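Kitchen Robot Software: Tips for Setting Up the Utensil Job

Filed under: Workshop and kitchen tips

I've been hearing since May that putting spoons away is a solved problem. Zitivex says so on its box, Petkov says so in its newsletter, and both of them want you to buy the planning module on top of the basic one. I run both at home, on a table next to the cabinets, and I'd call the job half solved on a good day. If you're going to try it anyway, these tips should save you some evenings.

1. Start with the bin, and teach it last

Every setup guide tells you to scan the bin first and let the software build its map around it. I'd do the opposite. The bin changes with every spoon that goes in - handles lean, heads stick up over the rim, a thin stick lies across everything - and a map made when it was empty is no use by the fourth item. Set the planner to take a fresh look before each drop. In Zitivex that's the "stale after" value, and it ships at 13 seconds. I use 2.

2. Don't trust the grasp score

The perception side draws a neat number next to each grasp. Mine gave a high score to a ladle it was about to tip over. The score tells you how sure the software is that it found two flat sides to squeeze. It knows very little about where the weight sits. For anything with a heavy head, hold it upright by the handle and have the planner pause before moving across the table.
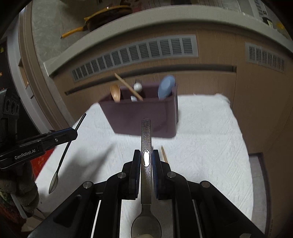
Teodora Halilović writes that the pause is a waste of time and that she took it out of her own setup: "Slow the first part of the move down and you get the same thing. The planner only swings the spoon because the default speed-up is silly. Fix that and leave the pause alone." Fair enough. I tried her way for a week and it does work on the light ones. I put the pause back for the metal ladle and I'm keeping it.

3. Put down a plain cloth, then check what the software makes of it

A plain white cloth helps the camera pick out dark handles. It doesn't do much for pale ones, and the wrinkles can turn into "objects" if the smallest allowed size is set too low. My log had 1,508 detections from one afternoon, and 627 of them were folds in the fabric. Raise the size limit a little at a time. Go too far and it starts missing thin sticks.

4. Give each arm its own side

Two arms sound faster. With the stock planner they mostly wait for each other. Draw a line down the table in the zone editor, let each arm pick only from its own side, and share just the space over the bin. The Clandham forum has a long thread on clever ways to share the whole table. I read all of it and went back to the line.
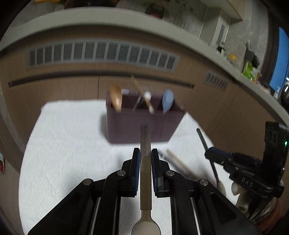

5. Save your settings before any update

The Draltotia add-on overwrites the zone file when it updates, and it doesn't ask. Copy the file somewhere else first. Then compare the two by eye, even if the release notes say nothing changed. Mine said that and my "stale after" value was back at 13.

6. Skip the voice commands

I can say "put the spoon away" or I can press a button. The button has never thought I said "soup."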